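名片盒的整理与装盒方法

适用范围:翻盖式名片盒、卡片盒,以及带浅槽内托的小型卡片收纳盒。名片夹(插袋式)和抽屉式卡片柜不在本页讨论之列。

准备物品
翻盖卡片盒一个
待整理的卡片
干燥的超细纤维布一块
软毛刷一支(化妆刷或镜头刷均可)
浅色桌布或一张白纸,用作工作面
铅笔和便笺纸

工作面的选择
卡片边缘较薄,直接放在光滑的硬桌面上不易拾取,用指甲去抠容易把角抠毛。铺一层布之后,卡片下方有少许余量,按住一侧即可翘起另一侧。桌布图案不影响操作,但布面不能有线头和碎屑。桌布四角拉平,褶皱处不要放盒子。

一、清空与检查
1. 将盒子平放,完全打开,盒盖与盒身都落在桌面上,不要让盒盖悬空。铰链受力最大的时候就是盒盖悬空而盒身被按住的时候。
2. 取出全部卡片,正面朝上排成一列。暂不分类。
3. 用软毛刷沿内托四边各刷一遍,槽角处多刷一遍。刷毛方向由里向外。
4. 检查铰链。缓慢开合 5 次,若有卡滞或一侧先动,停止使用该盒,先处理铰链。
5. 用超细纤维布擦拭盒盖内面。有凸边的盖板,凸边内侧容易积灰,用布角沿边走一圈即可,不要用湿布。

二、卡片分类
分类依据以查找频率为先,其次才是行业或姓氏。Ahonen 品牌的旧款盒子内托较浅,只宜放最常用的一组;Nasico 的深槽款可以放两组,中间加隔片。两组以上应当分盒,不要靠加压合盖解决。

推荐的四组分法:
常用:近期会联系或会出示的卡片。
留存:不常用但不能丢弃的卡片。
待录入:信息尚未抄入通讯录的卡片。
淘汰:信息已失效或已有新版的卡片。

“待录入”一组每次整理都要清零。录入完成后在卡片背面左下角用铅笔打一个小点,以后不必再核对。铅笔痕迹可擦,圆珠笔会在覆膜面上打滑并留下压痕。

三、装盒
1. 确认方向。打开后的盒子以内托一侧为“里”,盖板一侧为“外”。卡片文字的阅读方向应与开盖方向一致,否则每次取用都要转一次盒子。
2. 捏住卡片边缘,不要捏卡面。亮面或覆膜卡片尤其如此,指纹在反光面上很明显。
3. 将卡片移到盒子上方,先对准内托的一条长边,再放低。
4. 卡片贴住长边后,放下另一侧,让卡片自然落入槽内。
5. 后续卡片逐张叠放,每放一张用指尖轻推对齐。
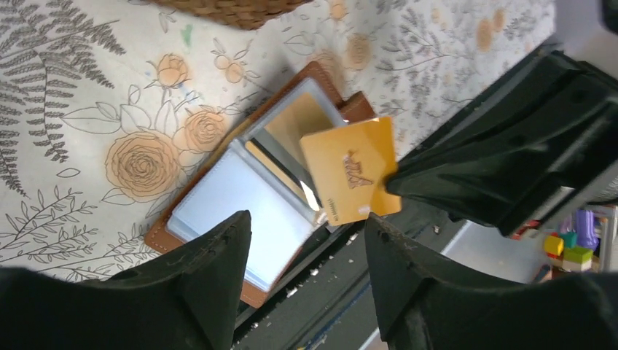

图 1 橙黄色卡片位于打开的盒子上方,捏持点在卡片右缘。

整叠一次放入也可以,但卡片尺寸必须完全一致。尺寸混杂时,小卡会滑到大卡之间,取用时容易带出。方形卡、圆角卡与标准卡混放时,把最大的放在最底层,方形卡放在最上层。

四、容量
不要装到与槽口齐平。卡片上表面应低于槽口边缘,留出的空隙以能放进一张折叠的便笺纸为准。Olteo 网店的卡片盒页面标注容量为 30 张,按普通纸厚计算;换成覆膜厚卡后,应以上述空隙为准,不以张数为准。

纸张克重不同的卡片放在一起时,厚卡在下,薄卡在上。薄卡长期压在厚卡下面会出现弧形,取出后很难恢复平整。

五、合盖
1. 合盖前查看铰链处有无卡角伸出。铰链附近的空间最窄,卡角一旦夹入会留下永久折痕。
2. 带舌片的盒子,先将舌片向外拨开,再合盖,最后压回舌片。
3. 合盖动作应无阻力。有阻力时打开重新检查,不要用力按压。
4. 合好后将盒子倒置,轻晃一次。有明显滑动声,说明槽内余量过大,在底部垫一张同尺寸的白卡。

六、常见问题

卡片放不平
多为内托底部有异物或旧标签残胶。取出卡片,用手指摸一遍槽底。残胶用干橡皮擦除,不要使用酒精,部分内托涂层会发白。

卡片取不出来
槽口过紧时,在最底层垫一条 4 毫米宽的细丝带,两端露出槽外。取卡时同时提起丝带两端。

铰链发白或有细纹
塑料铰链发白是疲劳的表现。可继续使用一段时间,但不要再全开平放。Gukila 提供单独出售的替换铰链,安装前需核对孔距。

大批量整理
超过 1,000 张的卡片不适合用小盒逐个收纳,应先用长条箱按组存放,只把“常用”一组装入翻盖盒。

维护周期
常用盒每月检查一次“待录入”组,每年 2 月集中清理一次“淘汰”组。软毛刷用后拍净存放,纤维布单独清洗,不加柔顺剂。

撰文:Lenni Manninen
更新日期:2020年4月8日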